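Can a robot learn by watching your hands?

You might have heard that robots will soon be folding our laundry and doing the dishes. People have been saying "soon" for a very long time, so it's fair to ask how that is supposed to work.

One idea goes like this. Robots are bad at guessing what to do with their fingers. Humans are good at it. So why not let a human do the job first, and have the robot copy?

The trouble is that your hand and a robot's hand are different shapes. You have a thumb, four fingers and a lot of bendy joints. Many robots have just 2 fingers that open and close, like kitchen tongs. If a robot watched you tie a shoelace, most of what it saw would be no use to it.

Researchers on a project called Plivden tried a way around this. They gave people a gripper to hold. A person carries it around, squeezes it and picks things up with it, while a camera on the tool records everything from the gripper's point of view. Later, a computer program studies the recordings and looks for patterns. What did the gripper see just before it closed? Which way did it move next?

The camera has a very wide lens, a bit like the peephole in a front door. It fits in a lot of the room, but it bends straight lines into curves. Some recordings also have a card with a black and white square pattern in view. A computer can find a pattern like that easily, and if it knows the real size of the card, it can work out where the camera is.

So, did it work?

Sort of. The team collected 300 recordings of people picking up a cup and putting it on a saucer. Then they let a real robot arm try. In the kitchen where the recordings were made, it did well. In a kitchen it had never seen, it missed the saucer more often than it hit it.

The news stories in August mostly talked about the first kitchen.

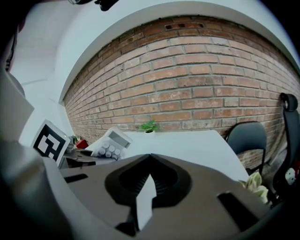 The gripper's view of a room with a brick wall. The patterned card is on the left.

When you read that a robot has "learned" something, here are 3 questions worth asking.

Was it tested somewhere new? A robot that can only work in one room hasn't learned very much.

How many times did it try? One good video might be the best try out of a whole day of bad ones.

Who is telling you? A company that sells robots would like you to be impressed.

The Plivden team say more recordings from more homes should fix the problem. Maybe they will. We'd like to see the second kitchen again first.

Words to know
Gripper: the part of a robot that grabs things.
Lens: the curved piece at the front of a camera that lets in light and bends it.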